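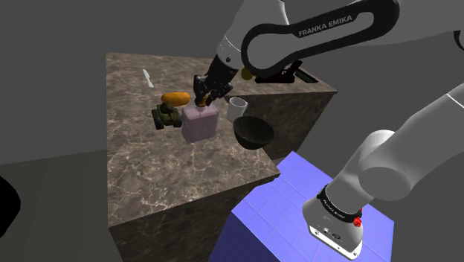 Kundska - first LP, which pressing do you have?

tapedeckruth wrote:
Finally got the Kundska debut on vinyl after years of living with a third-hand cassette!! Oh my goodness, the organ on side two. I had no idea there was a second keyboard part under the flute until I heard it on a clean copy. Mine has the green label and the lyric insert, number 667 stamped on the back. Does anybody know how many of these were made? And is the album they did after it anywhere near this good?

moogwalk
Congratulations! One of my favorite records, full stop. The usual story is 700 copies, all stamped, all sold at shows or by mail. The second album is great too but it's a different animal, shorter songs, way more guitar, hardly any flute. Give it three plays before you decide.

Prasertsri_fan
Three plays?? I loved it on the first one. "Dovia" might be the best thing they ever cut, that slow build with the bass way up front and then the whole band dropping in on the last verse... gives me chills every time.

oldgatefold
Sorry to be the grump but I think the second album is a big step down. The drummer had left and you can hear it. Everything is a bit stiff. "Dovia" is lovely, yes, and after that I flip it over and usually end up putting the first one on again.

moogwalk
The drummer is on half of it! Check the sleeve, he's credited on side one. The stiff ones you mean are side two, and even there I'd fight for the closing track.

oldgatefold
OK, got the sleeve out, you're right about side one. Still don't like side two :)

tapedeckruth
Haha, now I need to hear it just to pick a team. Thanks all, this is exactly what I was hoping for.

Balakrishnan Naidu
Hello everyone, long time reader, first post. I have both albums and also the single they did in between, which people tend to forget. A-side is "Flirolar", under three minutes, very catchy, and the B-side is an instrumental that runs almost twice as long and is much closer to the first LP. If you like the organ on side two, Ruth, that B-side is for you! The organ player just goes and goes.

tapedeckruth
A B-side with MORE organ? Stop it. Is it on any compilation or do I have to start hunting for the 45?

Balakrishnan Naidu
It was on a CD of the second album as one of 2 bonus tracks. The other bonus is a live version of "Dovia" with rough sound but a terrific vocal. The CD is gone now but used copies come up, I paid 10 dollars for mine in February.

halfspeedhank
Careful with that CD, the mastering is awful. Super loud and the flute is painful. I sold mine.

Prasertsri_fan
I have the same CD and it sounds fine to me? A little bright maybe. Turn the treble down a notch and enjoy. For that live "Dovia" I'd put up with a lot worse.

halfspeedhank
We'll agree to disagree. The original 45 blows it away, that's all I'm saying. Roughly the same difference as Ruth's cassette and her new LP.

moogwalk
Speaking of which, has anybody heard the Prasertsri album from the same crowd? Same organ player, different singer, much jazzier. I've only heard one track off a radio show and I've been humming it ever since.

Prasertsri_fan
Look at my user name, my friend!! Yes yes yes. Side one is a single long piece with a sax solo in the middle that I could listen to all day. I'll start a separate thread so we don't take over this one.

oldgatefold
Now that one we can agree on. Superb record, drums included.

tapedeckruth
Update, September 2018: found the CD. Team side one, but the closing track is wonderful, moogwalk was right. And that B-side!!! Played it four times before dinner. Balakrishnan, thank you so much. Off to find the Prasertsri thread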